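# Testing the Waters: How Lultville Learned to Look After Its Wells

Residents of Lultville have drawn their drinking water from private wells for as long as the township has kept records. The town never built a central supply, and most households outside the Zeker Road district still depend on a pump, a pressure tank and a hole in the ground drilled by a previous owner. Responsibility for the quality of that water rests with the household alone.

The Lombardi Center for Rural Water was established to help families carry that responsibility. Its staff offer free advice on well construction, lend equipment to schools and publish a short guide to reading a laboratory report. Demand for the guide has grown steadily, and a third edition is due in December.

The Center recommends that every private well be tested once a year for bacteria and nitrate. A test is also advised after flooding, after any repair to the pump, and whenever the taste or smell of the water changes. Clear water is a poor guide to safe water. Nitrate has no color and no odor, and infants under six months are the group most at risk from it.

Collection matters as much as analysis. Samples for bacteria must go into the sterile bottle supplied by the laboratory, and the cap should not be set down or touched on the inside. The cold tap should run for at least 10 minutes before the bottle is filled. Chilled samples should reach the laboratory the same day.
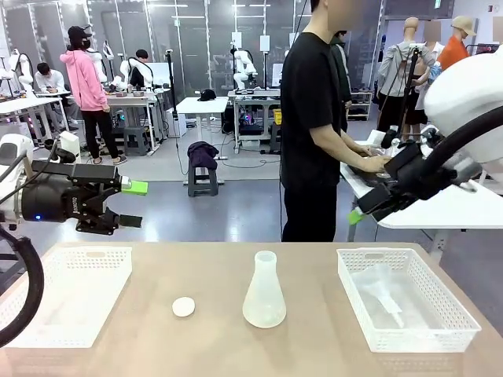
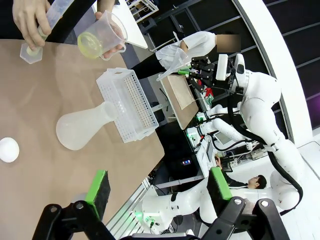
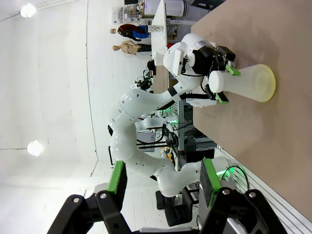
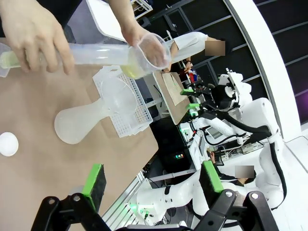
*Plastic laboratory ware, including flasks, a graduated cylinder and a clear cup.*

Location is the next concern. Many wells in the Gula valley are shallow, and several were dug before the present rules on distance from septic systems came into force. The Center asks owners to walk their land each spring and look for cracked caps, pooled water around the casing and fuel or fertilizer stored too close. A well cap that has worked loose can be replaced in 15 minutes at modest cost — far less than the cost of disinfecting the well and testing it again.

Older properties present a further difficulty. Abandoned wells, often hidden under boards or brush, offer surface water a direct path to the aquifer that neighbors share. The township now requires that such wells be sealed by a licensed contractor before a property is sold. It will meet part of the expense for owners who apply within 2 years of discovery.

Owners are encouraged to keep every report, however routine, in one folder with the drilling log and the receipts for repairs. A series of results shows slow changes that a single test cannot, and it is of real value to the next family on the land. Copies of the guide and application forms for the sealing program are available at the township office and at the Zeker Road library.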